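Inicio | Taller | Cocina | Hogar | Herramientas | Contacto

Consejos para comparar pinzas y brazos en la mesa de pruebas

Taller de Semwal – Junio de 2018
Compartido 17 veces | 3 comentarios

La comparación de dos pinzas exige que ambas trabajen en las mismas condiciones. Un banco de taller corriente puede servir para ello, siempre que se prepare con cuidado y que los resultados se anoten con el mismo criterio de principio a fin. Las recomendaciones que siguen proceden de las pruebas coordinadas por Lanying Meng en el taller de Semwal y se dirigen a quienes deban elegir equipo para manipular recambios metálicos y otras piezas planas.

Se recomienda dividir la superficie con cinta de pintor azul antes de montar nada. La cuadrícula permite devolver cada pieza a su casilla entre un intento y el siguiente. No es necesario que las líneas sean perfectas, pero conviene repasar los bordes con una espátula de plástico, pues la cinta tiende a levantarse en los cruces.

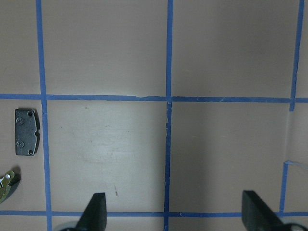

La segunda recomendación se refiere a la luz. Una sombra que cae sobre media mesa altera la lectura de la cámara de muñeca, en especial con piezas oscuras y mates. Se aconseja repetir cada serie con la lámpara en 2 posiciones y registrar ambas. Quien disponga de una sola lámpara puede desplazarla a mitad de la sesión – y dejar constancia del cambio en la hoja.

En cuanto a los dedos de la pinza, las piezas planas son las más exigentes. Una chapa apoyada sobre la mesa ofrece muy poco canto, y los dedos de punta ancha suelen empujarla antes de cerrarse sobre ella. Conviene probar primero a velocidad reducida, con la altura ajustada a ras de superficie, y pasar después a piezas curvas, como una zapata de freno de tambor.

Los cables merecen atención aparte. Deben sujetarse al brazo con correas, dejando un bucle holgado en la muñeca que permita el giro completo. Mingxuan Dai, responsable del montaje en la sede de Plovdale, revisa las correas al comienzo de cada jornada y tras cualquier cambio de pinza. Si se trabaja con dos brazos, la zona común ha de quedar definida en el controlador antes de colocar las piezas.

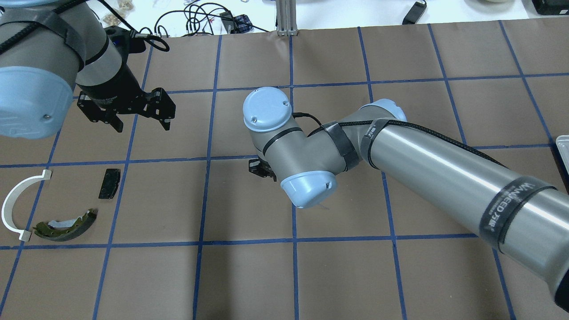

¿Cuántos intentos hacen falta para comparar dos pinzas?
Con 17 intentos por pieza y pinza se obtiene una primera orientación útil. Para una decisión de compra conviene ampliar la serie; la de enero sumó 728 intentos, repartidos entre todas las piezas.

Al terminar, se retirará la cinta despacio y en ángulo bajo, a fin de no dañar la superficie. Las hojas de registro se guardarán junto con la configuración del controlador empleada en cada serie.

Artículos relacionados
Cómo ordenar los cables del banco de trabajo
Cinta de pintor: usos y retirada sin restos
Controladores Trilletti: primeros ajustes
Visita al almacén de recambios de Pemport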